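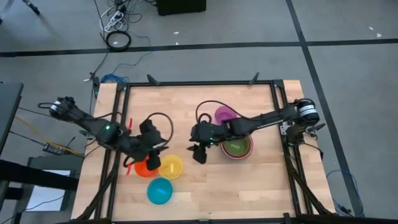
Figure 1. The bowls on the work table, loose ones to the left, nested ones to the right.

Do nesting bowls save space? A second look at a claim everybody repeats

Project report, Household Objects module
Vikas Tripathi
Dec 26, 2019

1. Why I picked this

Every shop that sells mixing bowls sells them with the same promise. They go inside one another, so a whole set takes up the room of the biggest bowl. I have lived in three shared kitchens and have never seen a set of bowls put away in the way the box shows. My starting position was that the promise is true on the day of purchase and doubtful after that, and I wanted to find out if I was being unfair.

My supervisor suggested I should also read the "Gureo" leaflet, a storage guide handed out in our first term. It says that nesting is "the simplest form of tidying". I have doubts about the word simplest. To nest a set you have to know the order of the sizes, and if you get one wrong you have to take the pile apart again. Putting plates on a shelf asks for none of that.

2. The bowls

I did not use one matched set. A matched set would have proved the shop's point for it, and no kitchen I know has one left complete. The bowls came from two sources. Some were from a set sold under the name Jaseo, which I bought second-hand, and the rest were lent by a neighbour on Stirnberg Road who was glad to get them out of the cupboard. They are in different colours, among them orange, yellow, teal and purple, and that turned out to matter more than I had planned for.

We worked on the light wooden table. It has a plain, pale top and the colours show up well against it, even under the ceiling lights, which put bright patches on the inside of the shiny ones. In Figure 1 the orange, yellow and teal bowls are sitting apart from one another. Three bowls in that state take up a good piece of table, and you would not want to put anything else down between them.

3. What I measured, and what I make of it

For the space test I drew round the bowls on squared paper and added up the area. One arrangement of loose bowls came to 1652 square centimetres. The same bowls nested came to 557. On paper this is a very good result for nesting, and I expect most readers will stop here and tell me the shops were right.

I am less impressed, for two reasons. The first is that area is only half of it. A pile goes up as well as inwards, and a shelf has a ceiling. I did not have the shelf heights for the kitchens in my survey, so I cannot say how many piles would have fitted. The second is that the nested figure is for bowls put in the right order and sitting level. Bowls do not always sit level, even on a table with plenty of light.
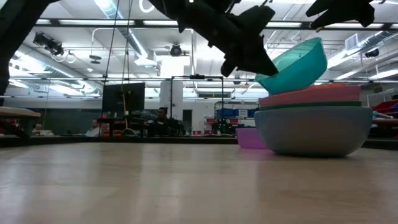

Figure 2. Four bowls in a stack, with the teal one tilted on top.

The lower part of the stack in Figure 2 is what the leaflet has in mind. The grey-blue bowl is the widest and makes a decent base, and the dark green one has gone down into it so far that only a thin line of rim shows. After that it gets worse. The pink rim stays up as a wide band, and the teal bowl rests on it at a slant. A bowl lying like that is still counted as "stacked" by any measure I could think of, and yet it takes up more height than a level one would, and I would not shut a cupboard door on it.

I tried to make a rule for when a stack counts as finished. My first rule was that each bowl had to touch the one under it. The tilted bowl passes that rule, so the rule is useless. My second was that all the rims had to be level, judged by eye. It is better, but two people judging by eye will disagree, and we did.

4. The colour question

Dumitrescu, who shared the bench with me in October, had the idea that mixed colours help people to nest faster, as you learn "pink goes in green" and stop thinking about size. I did not believe it and I still don't, at least not for a first attempt. A new person has to learn the sizes anyway, and colour tells you nothing about size. The orange bowl is not smaller for being orange.

Where I will give some ground is on putting things back for the tenth or twentieth time. By then I was reaching for colours without looking at the sizes at all. That may be learning, or it may be boredom. I had only myself to go on, and one tired student is not a sample.

5. The survey

I sent out a short survey and got 50 replies. The first question was whether people owned bowls that nest, the second whether the bowls were nested at that moment. I wish I had asked for the second answer before the first. Once a person has said they own a nesting set, they seem to feel they ought to say it is nested. Several wrote in the comments box that it "usually" is, and I had given them no box for usually.

I have left the survey results out of my findings for this reason. They are in the folder, if the marker wants them, but I would not lean on them.

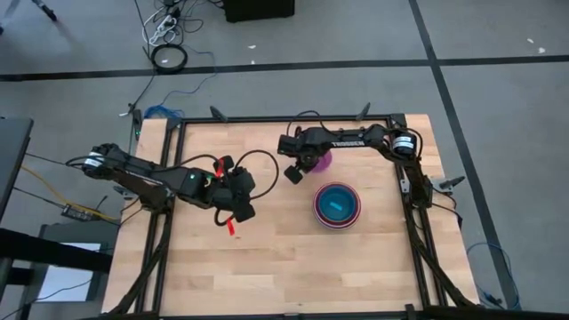

There is also the matter of the odd bowl. In every round there was one that had no obvious home, too close in size to its neighbour to drop in properly, and it finished up beside the stack. The shops never show this bowl. In a real cupboard it goes in front of the pile, and then you have to move it each time you want anything else. If I ran the project again I would measure that – the number of things you have to lift to reach the one you need – and forget about floor area.

6. What I would and would not claim

Nesting reduces the area a group of bowls takes up. I measured that and I stand by it. I would not claim that it makes a kitchen tidier, or that people keep it up, as nothing I did tests either of those. The word "simplest" in the leaflet should go.

Money spent: one second-hand set and a pad of squared paper. The Jaseo bowls are still in my room, in two piles.

Word count, without headings and tables, for the whole folder: 3156.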